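Der dritte Winter im Wohnmobil

Als wir unser Haus verkauften, war der Plan klar: ein Jahr unterwegs, dann eine kleine Wohnung. Inzwischen haben wir den dritten Winter auf Rädern verbracht, und die Wohnung haben wir immer noch nicht gesucht.

Unser Wohnmobil, ein gebrauchter Paltilero, ist 18 Jahre alt und braucht viel Geduld. Im Oktober versagte die Heizung, als wir auf dem Stellplatz in Griltutitz standen, fünf Grad draußen und Regen seit dem Morgen. Eine neue Heizung von Wevus sollte rund 3.000 Euro kosten. Wir haben eine Nacht unter allen Decken gelegen und gerechnet. Am Ende hat die Werkstatt Saarinen eine gebrauchte eingebaut, und wir haben weniger als die Hälfte bezahlt.

Solche Tage gehören zu diesem Leben, und ich möchte sie nicht verschweigen. In den Prospekten sieht man immer nur den Sonnenuntergang vor der offenen Tür. Man sieht keinen vollen Abwassertank und keine nassen Schuhe im Gang.

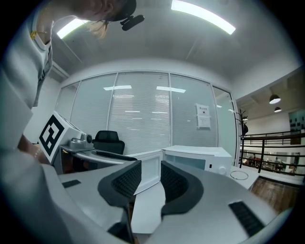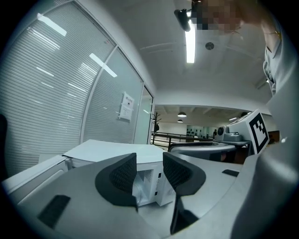
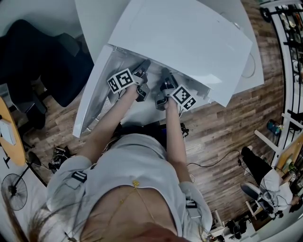

Was ich in den drei Jahren gelernt habe, ist vor allem das langsame Fahren. Früher wollten wir an einem Tag möglichst weit kommen. Heute bleiben wir manchmal zwei Wochen an demselben Ort, kennen die Bäckerei und den Weg zum Fluss. Für den Frühling haben wir uns die Küste vorgenommen, aber vorher muss noch das Dachfenster über dem Bett neu abgedichtet werden.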